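Search Clastis Maker Notes... Go

Last updated in November

The dish robot of Grusville

I'd been hearing about the woman with the dish robot for months before I finally got myself invited over. She builds at home, mostly in the evenings, and hauls the bigger parts to the shared shop on Frimpong when she needs the good drill press (her garage one wobbles, she says, and she's given up on it).

So why plates? "Plates are rude," she told me, laughing. "They're thin, they're slick, they lean on things. A cup just sits there and lets you grab it!"

The arm runs on control software she calls Futach, which she has rewritten 2 times. I asked what the whole thing had cost and she winced a little. "$3,000 was the plan. I'm at $3,495, and don't ask me about the cables." She keeps a log of every grab, too, and she wants 500 of them written down before she touches the finger pads again.

We talked for ages about grip. Squeeze too lightly and the plate turns in the fingers, squeeze too hard and it shoots off like a bar of soap. "I practiced with plastic for a long time," she said. "My good dishes are still in a box."

12 shares | 4 comments
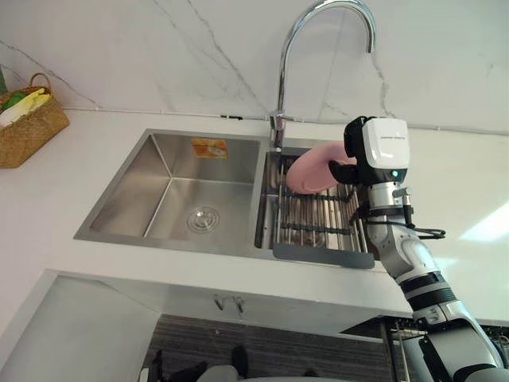

She wants the wrist cable tidied up next, and after that she's going to start on bowls, which she's already dreading.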